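Support > Trisitz Backup Agent > Protecting the archive

4.2 Locking a backup set

1. Sign in to the console on port 1775 with an administrator account.
2. Open Sets and select the set to be locked.
3. Enter a retention period in hours. The default is 600.

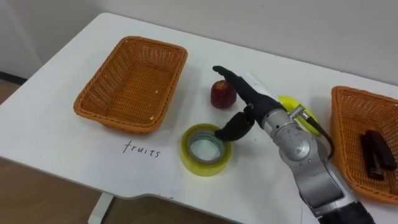 4. Click Lock. Files in the set can no longer be changed or deleted, including by the agent itself.

Note: sets of over 2 TB are locked in stages. Leave the console open until the status reads Locked.

CAUTION: A lock cannot be shortened. Check the period before step 4.

Filed under: Ransomware protection, Agent set-up
2 comments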